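Shop > Bedroom > Bed covers > Jeltska throw

Jeltska Cotton Throw, Single

The Jeltska is a flat-woven cover for a single bed, day bed or low table. It is cut from one width of cloth, with no centre seam. The long edges are selvedge; the short edges are turned twice and lockstitched. All dyes are fixed before weaving.

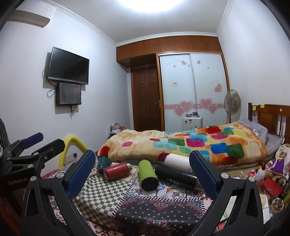 Weight is kept low so that the cover can be washed at home in an ordinary drum. Wash at 20 degrees for the first 2 washes, separately, then with like colours. Do not bleach. Line dry in shade. Iron on the reverse while slightly damp. Shrinkage is greatest along the length and is mostly complete after the second wash.

Ziletti supplies the cover folded, in a paper band. Cartons hold 4 pieces. The matching Skulov pillow cover is sold separately and comes from a different loom, so small differences in shade are to be expected between the two.
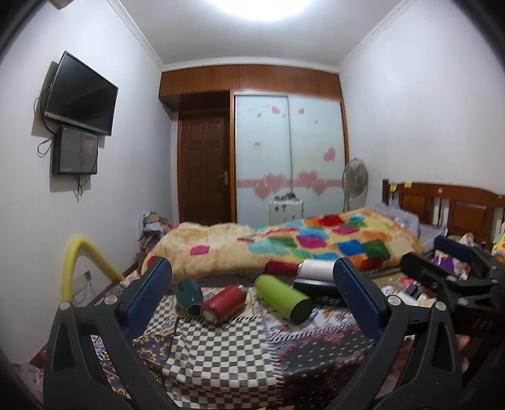

Checked panel, with bottles on the cover.

Pattern placement varies from piece to piece. Covers cannot be matched as pairs unless ordered together; write "pair" in the order notes. Snagged threads should be drawn through to the reverse with a blunt needle and not cut.

Order code: 63. Trade orders go through Hashmi and are packed on Wednesday. Returns are accepted unwashed, with the band still attached.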